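Hellton bench notebook
April 1, 2021

Demo collection, day two on the white desk

Right, back at it with the wrist camera, and the total stood at 901 episodes when I sat down this morning. Target is still 1000 before we send the batch over to Clelport for training, so we're nearly there (hooray!). I spent the first bit just driving the arm over the desk to look at the light, and the shadows are really strong at the moment – you can see the whole arm laid out on the white top, gripper, cable and all. I've decided to keep those episodes in. The February set had such flat light that the policy went to pieces the minute a lamp was on, so a bit of shadow will do it good. 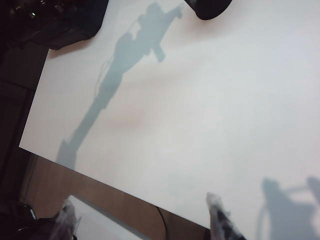

Fruit and cup task

Fruit starts somewhere awkward, mesh cup off to the right, pick up and drop in. I got 47 done before lunch and threw away a few where I dithered too long over the grasp. The start I like best is the fruit sitting at the left end of the cable opening, up against the off-white cover plate, because you have to come in from the front and keep the fingers well clear of the plate.
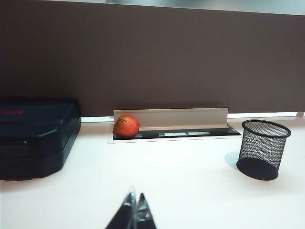
I'm trying to vary the approach height a bit more too, as I always come in at the same angle when I get tired and then the arm learns my bad habits! Must also remember to open the fingers fully before pressing record – the Jankauskaitė checker script rejects anything that starts half closed.

To do: label this morning's lot, copy everything to the Bidivdale drive, ask whether we can move the cup to the left side for the next block.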